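Last updated: Tuesday, 9:15 a.m.

December issue. By the newsletter desk

Can a machine tidy a kitchen yet? We get asked this at nearly every open evening, usually by someone who would like to buy one. The short answer is no, but it can do more of the job than it could last winter.

Most of our practice now happens in simulation. The Yorath kitchen is a computer model with marble counters and ordinary clutter, and an arm can try the same chore in it 400 times overnight without breaking a real dish. Holding on to one smooth object is still where a lot of the effort goes.
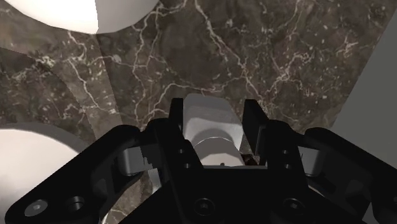 Filledwood Home Automation Club

Since the last issue we have logged 442 runs of the counter-clearing chore. A run counts as good only if every item ends up where it was meant to go and nothing else has been knocked over. Picking up a single item in open space is mostly solved. The trouble starts when things touch. A bottle leaning on something heavier has to be lifted away without dragging its neighbor along, and a person does that without thinking. The arm has to work out which edge belongs to what.

Spray bottles are a good test. They are wide at the bottom, narrow at the neck and awkward at the top, and a grip that suits one part is wrong for another. They also turn up in every kitchen and every workshop.
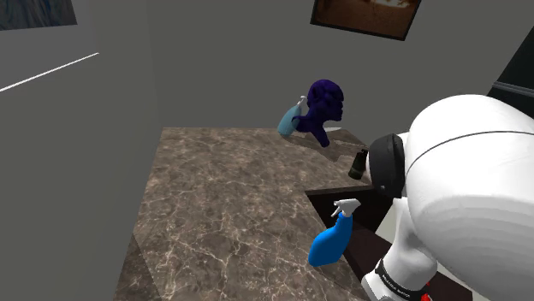 Spray bottles, a small green bottle and a bust on the counter in the Yorath kitchen.

Shop-floor work is further along. The packing bench at Clotside uses the same few parts every day, in the same trays, and that suits a machine well. A home changes by the hour. Members who saw the Justhorpe demo will remember how long it took to clear 5 items.

Next we plan 2,000 more runs with the clutter moved each time. After that we want to try wiping the counter, a separate problem with its own set of failures. Results will go in the spring issue.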